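Vasiliki Stamatopoulos
30 March 2011

1/ Okay, sourdough people, I finally have a rye starter that doubles like it means it, and I want to talk about it for a while. Get a drink.

2/ Background for new followers: I moved from Kellton to Pastberg and my old starter did not love the trip. Gray liquid on top, smelled like nail polish remover. I kept feeding it white flour and hoping.

3/ Then Mrs. Pappas downstairs told me to quit with the white flour and go whole rye for 14 days straight. Same time every evening, equal weights flour and water. So I did!

4/ Day 4 was flat as paint. Day 6, a few bubbles. By day 9 it was climbing the jar and smelled like apples and a little like beer. I was so happy I woke up my sister to show her (she was less happy).

5/ Two things I changed besides the flour: warmer water, and a much smaller spoonful of old starter carried over each time. I'd been keeping way too much.

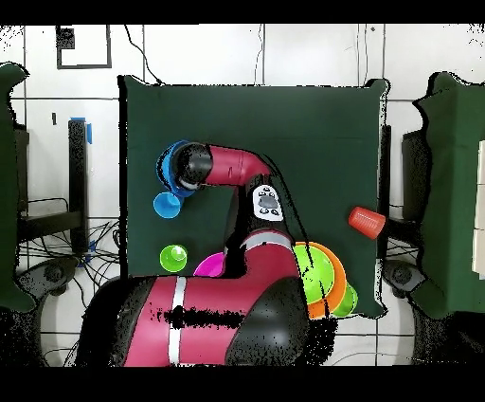 6/ Does it have to be rye forever?
Once the starter is strong you can go back to white flour over a few feedings, and it should keep rising fine - I still throw in a spoonful of rye when it looks sleepy.

7/ On to the bread. My weekday loaf is 300 grams of flour, mostly bread flour with a handful of rye, and it makes a small round that lasts us until we get greedy. Salt goes in after the first rest. I forgot it once and the loaf tasted like a paper towel.

8/ I don't knead. Mix, rest, then fold it over on itself every half hour until it feels stretchy and holds a shape. Wet hands, so much easier than floured ones. The first fold always feels like a disaster and by the third it's a whole different dough, I love that part every single time.

9/ Overnight in the fridge, straight into a hot pot with the lid on in the morning. Lid off for the last stretch so the crust gets properly dark. Go darker than you think!! Pale crust is a sad crust.

10/ Leftover starter goes into pancakes or crackers here. The crackers are just starter, melted butter, salt and whatever seeds I have, spread thin. Caraway is the winner so far.

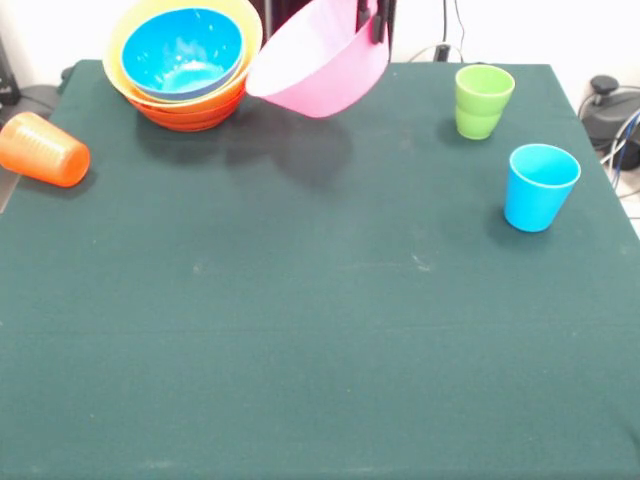
11/ STUFF I'M TRYING NEXT
A seeded loaf with sunflower and flax, and a dark one with molasses, the way the Ekuvitz bakery back in Kellton used to make it. Theirs was dense and a bit sweet and I've missed it all winter.

12/ If you have a molasses rye recipe, please send it my way. I'll trade you dried starter flakes, I have plenty - they mail really well in an envelope.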